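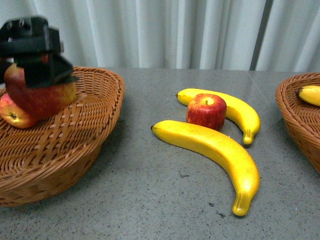
Fruit sorting, head camera. Gripper on an apple in the left basket.

December, morning session, bench notes

Task is the same as before: apples to the left basket, bananas to the right one. Shiuli Roy drives the arm, I label. Our target for the Zamani set is 388 episodes. Today we planned 30 and kept 14 before the break. I threw away 3 because the recording started too late and the first reach was missing.

The slow part is still the bananas. The fingers must come down across the curve, and if the operator corrects the wrist many times, the policy learns the corrections too. I asked Shiuli to stop above the fruit, decide, and then go down in one motion. 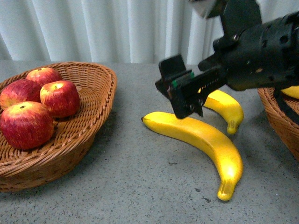 Do we keep an episode when the first grasp fails?
We keep it if the operator recovers without a reset, and we give it the tag "retry".

Dukulbridge wants the retries in a separate folder, so I changed the export script. Please pull it before you upload.

Start positions need more variety. Until now the bananas lie too often with the tips to the left.
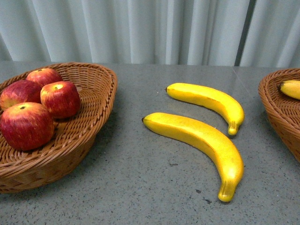

After lunch I will turn them between episodes and write the angle in the log. Also to do: check the clock difference between camera and arm, and ask Pradix for more disk space.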